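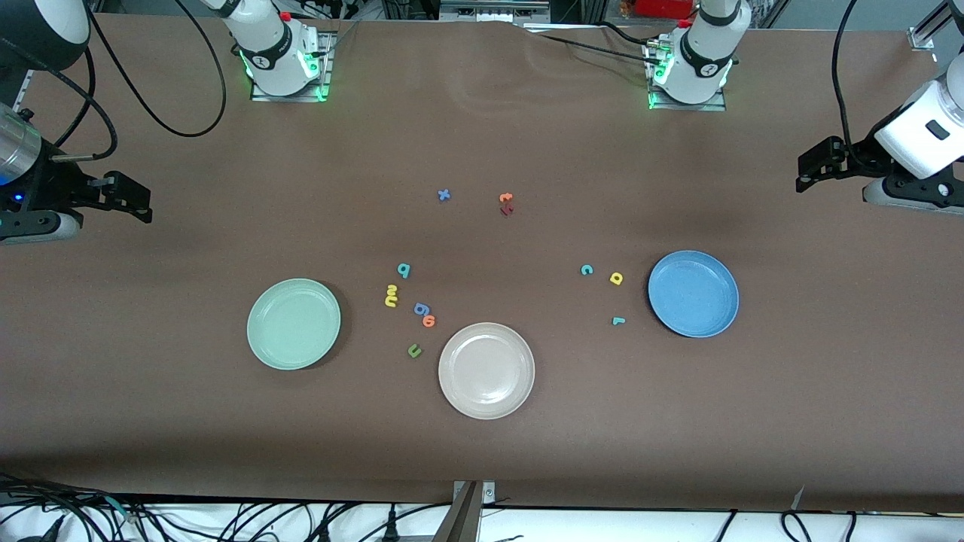
Figure 4. Table layout for the letter-sorting task, both arms mounted.

Section 5: Setting the letter-sorting table
Drundow Robotics Club, build guide for student teams

5.1 Cover the tabletop with brown paper and smooth it towards the near edge. Tape the underside only.

5.2 Place the plates within reach of both grippers. Leave a hand's width between rims.

5.3 Scatter the foam letters between the plates. Letters may touch or overlap. Do not start a run with a letter already on a plate.

5.4 Load the Rallis task file and set the run timer to 859 seconds. Set gripper speed to 35 per cent for first-year teams.

CAUTION: Keep hands off the paper while either arm is enabled. One team member stays at the stop button for the whole run.

5.5 Jog each wrist over a plate and check the wrist camera view. Both fingertips must be visible at the bottom of the picture. If one is missing, loosen the camera bracket, re-aim and repeat the check.

NOTE: Foam letters compress. Set the closing force before the first grasp, and log any change on the Hundico sheet.

Figure 5. Wrist view, fingers open, three pieces on the blue plate.

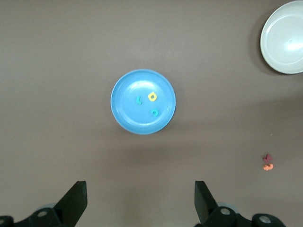
Vasilică Matei asks that teams score a letter only once the fingers have let go of it and the arm has backed away, as the Drindham rules were read differently by two teams in May.

5.6 Record the score and return both arms to the park position before clearing the plates.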